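Notes pour l'intervention « Mettre la table, défaire la table »
Rosemarie Gerlach, cycle Kravchuk sur les gestes domestiques
Durée prévue : 90 minutes avec les questions, donc parler moins que la dernière fois.

OUVERTURE (avant la première diapo)

Bonsoir. Attendre que les manteaux soient posés. Ne pas remercier tout le monde, Hauke Kuhlmann l'aura déjà fait, et longuement.

Commencer par l'inventaire de ma grand-mère. À sa mort, on a trouvé chez elle un cahier où elle avait noté, pièce par pièce, toute sa vaisselle : 1 202 entrées, cuillères à moutarde comprises. Elle mangeait tous les soirs dans la même assiette ébréchée. Laisser un temps. Si quelqu'un rit, continuer. Si personne ne rit, continuer aussi, mais plus vite.

La question du soir : pourquoi le couvert dressé a-t-il droit à des traités entiers, avec schémas et distances au bord, alors que le couvert en désordre n'a droit qu'à un soupir ? Je m'intéresse à l'état intermédiaire. La table sur laquelle on a posé des choses en attendant de décider ce qu'on en fera. Chez moi cet état dure depuis le mois d'août.

PREMIÈRE PARTIE : LA GRANDE PIÈCE COMMANDE

Idée à faire passer : sur une table, l'objet le plus large fait la loi. On pose l'assiette, et le reste s'arrange comme il peut, tels des invités autour d'un oncle corpulent. Britta Gerlach (ma cousine, le préciser, sinon on me demande) appelle cela la politique du plat. Elle a dressé des tables de banquet pendant des années et n'invite plus personne.

Rappeler que le plat vide commande autant que le plat plein. C'est même à vide qu'il est le plus encombrant : on n'a plus l'excuse du rôti.

Ne pas entrer dans la querelle entre assiette ronde et plat ovale. Elfriede Petersen sera au deuxième rang et elle a écrit un article.

DEUXIÈME PARTIE : LA TABLE EN ATTENTE

Projeter les deux vues à la suite. Se taire quelques secondes, boire de l'eau.

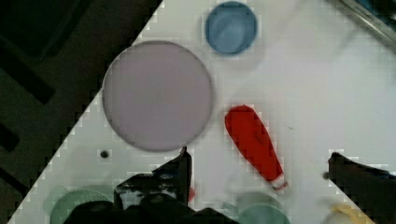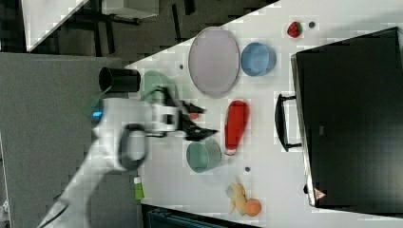 Diapos 4 et 5 : la table blanche, la pièce gris lavande et la chose rouge couchée.

À dire sur la seconde vue : le gobelet noir, couché tout au bord, l'ouverture tournée vers le vide. Tout le monde dans la salle aura envie de se lever pour le repousser de trois centimètres. Le signaler. C'est exactement mon sujet : une table mal rangée se ressent d'abord dans les jambes.

Puis le flacon rouge, lui aussi couché. Demander à main levée qui range ses flacons souples debout, qui les range tête en bas, qui les laisse où ils tombent. Prévoir que les trois camps se méprisent. Ne pas arbitrer.

Passer ensuite à la fraise. Une seule, avec ses feuilles, en haut de la table, au-dessus et à droite du bol bleu. C'est l'aliment de la soirée et il n'a pas de place attitrée. On voit un bol bleu clair juste à côté du plat, un autre d'un vert sarcelle éteint, et elle n'est dans aucun des deux. J'y reconnais assez bien ma façon de dîner.

Sur les couleurs : lavande, bleu, vert, rouge. Aucun service, que du dépareillé. Insister un peu, car les manuels tiennent l'assorti pour une preuve de moralité. Le catalogue Dakby, que j'ai lu en entier pour vous, y consacre 3 pages. Il en garde une demie pour le lavage.

TROISIÈME PARTIE : RANGER, MAIS DANS QUEL ORDRE

Deux écoles.

L'école Skavier (c'est le nom de la résidence où j'ai mené mes entretiens) : on commence par ce qui risque de tomber. Prudent, défendable, un peu triste.

L'école Petersen : on commence par le plus grand, on empile dessus, on emporte tout en un voyage. Spectaculaire. J'ai perdu plus de 2 saladiers à cette école.

Mentionner Hauke Pfeiffer, qui ne range qu'en partant de la gauche et refuse d'en discuter. Vérifier avant qu'il n'est pas dans la salle. Attention, il y a deux Hauke ce soir, donner les noms de famille.

Si le temps manque, sauter le passage sur les torchons. S'il ne manque pas, le sauter quand même.

FIN

Revenir au cahier de ma grand-mère. Dernière entrée, au crayon : « une tasse, bleue, où ? » Lire à voix haute, sans commenter, refermer le cahier.

Questions. Si Elfriede Petersen lève la main pour le plat ovale, donner d'abord la parole au fond de la salle. Rendre la télécommande à l'accueil du Cukari et récupérer mon adaptateur.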